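About Rendum

Rendum supplies packaging and portioning schedules to small wholesale bakeries. We do not bake, and we do not sell ovens. Our work covers what happens between the cooling rack and the delivery van: unit counts, container sizes, label content, load order and the paperwork that goes with each.

The company started in Olmedo with one customer, a bakery that shipped to 21 cafes and filled out every order sheet by hand. The first version of our order form was a spreadsheet. It had separate tabs for each route and broke whenever a cafe changed its standing order after 4 p.m. The replacement, Clolex, is the system we still maintain. It now holds 708 active product records, each with a net weight, a shelf life in hours, a container code and an allergen line.

What we do

Container selection. We measure the product at its widest point after cooling and match it to a stock container. Custom sizes are available but carry a minimum run of 200 units per size. Most customers do not need them.

Labeling. Clolex prints the ingredient list from the recipe record. If a recipe changes, the old label is locked until someone at the bakery approves the new one. Locked labels cannot be printed from the packing station.

Route loading. Orders are sorted last stop first. Mixed crates are allowed only when every item in the crate has the same storage class. Glazed items travel in single layers -- stacking trays are listed separately on the load sheet.

Returns. Unsold goods are logged by product code and by stop. The weekly return report goes out on Monday, before the next production plan is set.

How we work with a bakery

A new account takes five weeks to set up. The first two are spent at the bakery recording the existing process, including the parts that are not written down. Product records are entered in week three. During week four the old and new order sheets run side by side, and differences are settled line by line. The final week is for training on the packing shift.

We ask each bakery to name one contact for production and one for dispatch. They can be the same person in a small shop.

Croissants and containers on the table.

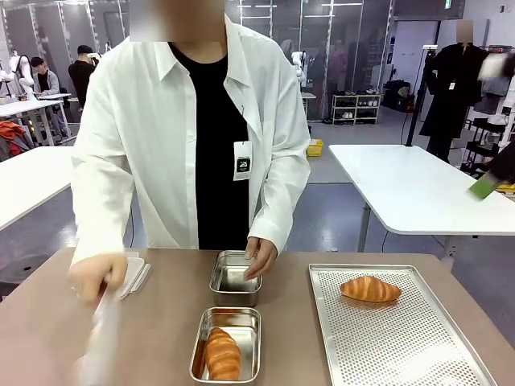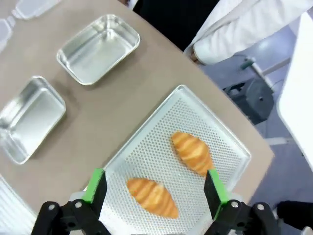

The Sismont office opened when our northern accounts outgrew phone support. It handles label printing hardware, scale calibration and all training. Olmedo keeps software, billing and the product database. Both offices answer the same support line from 3 a.m., when most packing shifts start.

Service terms are month to month after setup. Customers own their product records and can export them at any time as a plain table. Records for closed accounts are kept through the end of the billing year, then deleted. Requests for a new account go through the Olmedo office -- please include your number of routes and your current order cutoff time.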